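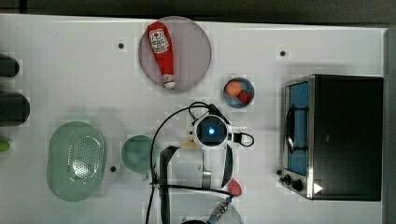 Arm over the play kitchen table, cables looped at the wrist

Arm stops with joint 6 torque fault, only when reaching toward one side of the table

Posted by Shafiq Bepari

I run a tabletop manipulation cell with one arm on a Brulell controller. The objects are play kitchen things: plates, a squeeze bottle, a small bowl with fruit in it, a colander, a toaster oven. A normal job is "move the fruit from the bowl to the plate" or "open the oven door."

Since February the arm has been going into a protective stop with "joint 6 torque deviation." It's always on the oven side of the table. Moves on the colander side run all day without it. I have logged 267 runs since I started keeping track, and every stop in the log was on a reach to the oven or a return from it.

What I have tried:

Swapped the payload setting from the default to the measured weight of the gripper and camera. No change.

Ran the joint 6 friction calibration twice. It passes.

Lowered the speed to 40 percent. The fault still comes, only later in the move.

Replaced the gripper cable with a new Melden one, same length as the old. I routed it the way the old one was routed.

The object layout gets changed between runs, so I don't think it is a collision with one particular item.
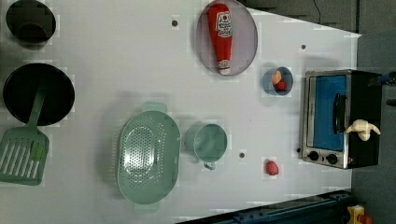

The oven stays on its own side though, and the planner likes to come at the door handle with the wrist turned a long way over. In the logs joint 6 is past 210 degrees from its zero on most of the runs that fault. The joint limit is well beyond that, so it should be allowed.

The other thing that worries me is that twice the arm stopped and then dropped a few millimeters when I cleared the fault. My hand was near the table the second time. Is this a bad joint, or should I be looking at something else? I would like to know before I send it back, as the turnaround is long.

Posted by Dilruba Begum

Look at the cables before you blame the joint. A torque deviation that depends on wrist angle and doesn't care about payload or calibration is usually something outside the arm pulling on it. You replaced the cable and then routed it the same way, so you kept the problem.

What I would do, in this order:

1. Power off, lock out, and release the brakes by hand following the manual for your arm. Have a second person hold the arm up while you do it.

2. Turn joint 6 slowly by hand through the range the planner uses, out to 210 degrees and a little past. Watch the loop over the wrist. If it goes tight or rides up over the housing, you have your fault. Feel for it too. You will notice the drag before you see it.

3. Do the same with the arm stretched out to the oven. Slack that is fine with the arm folded can be gone when it is extended, and a strap tied at the wrong point takes up whatever is left.

4. Check the outside of the cable for flat spots or shine where it rubs. Check the connector at the gripper end. If the cable has been pulling on it, the latch may be loose, and then you'll get gripper dropouts as your next problem.

To fix it, move the last tie point farther back from the wrist and let the cable make one wide loop instead of two small ones. Use hook and loop straps, not zip ties, and don't cinch them. Then set a soft limit on joint 6 in the planner so it can't pick the long way around. There is nearly always another solution for a door handle.

On the drop: a small sag when the brakes let go and the motors take over can be normal, but with a cable under tension the arm can also jump when the tension lets go. Either way, don't clear a fault with your hand over the table. Put the reset somewhere you can't reach both from. Ours at Kovus used to be right at the table edge and we moved it after a close call.

If it still faults with the cable off completely and the payload set to match, then it is the joint and you should send it back.

Posted by mhollis

had the same thing, turned the torque threshold up and it went away. it's in the safety menu under advanced

Posted by Dilruba Begum

Please don't do that. The threshold is what stops the arm when it meets a hand. Raising it leaves the cable pulling just as hard, and the connector will go in the end.

Posted by Shafiq Bepari

Update. I did the hand test with the power off. At some 210 degrees the wrist loop goes tight against the housing, and with the arm reached out to the oven it goes tight sooner than that. There was a rubbed patch on the new cable already.

I moved the tie point back, made one loop, and put a soft limit on joint 6. I left the threshold where it was. 3 hours of oven runs so far at normal speed and no stops. The reset button is going on the wall by the door this afternoon. I still have the sag when I clear an e-stop, but it is smaller, and I have a ticket open with Brulell to ask what they consider normal.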